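Overwintering dahlia tubers in an unheated garage
Gelten Garden Forum > Bulbs and Tubers

marta_k
I moved to a house with a garage last spring, and this is my first winter with dahlias.

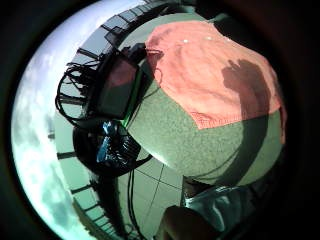 The garage has no heating and the door does not close well at the bottom. I have 13 tubers, washed and dried, and I would like to know if I should put them in sand, peat or only paper. In my old country we used sand always, but my neighbor tells me this is wrong here.

oldspade
Sand is fine if it is barely damp. Mine sit in crates from Haldane and I check them once in December.

Keir Drummond
I disagree with sand. It is heavy and it takes the cold from the floor. I lost most of mine that way. Vermiculite, lid slightly open.

oldspade
Were the crates on the concrete? Then the floor did it, and you blame the sand.

Keir Drummond
They were on a shelf. Low shelf, I admit.

pinebank
How cold does it get in there? We are at 3,000 feet and no packing will save a tuber in my garage. I keep them in the basement.

marta_k
Thank you for the answers. I put a thermometer there on Sunday, and at six in the morning it was just above freezing. I did not expect it to be so low. The basement is dry, but it is near the boiler. Is this too warm?

pinebank
Far corner from the boiler, and look at them more often. If they wrinkle, spray a little water.

oldspade
Still say sand.

marta_k
I will divide them, half in sand and half in vermiculite, all in the basement. In spring I will write which ones are alive.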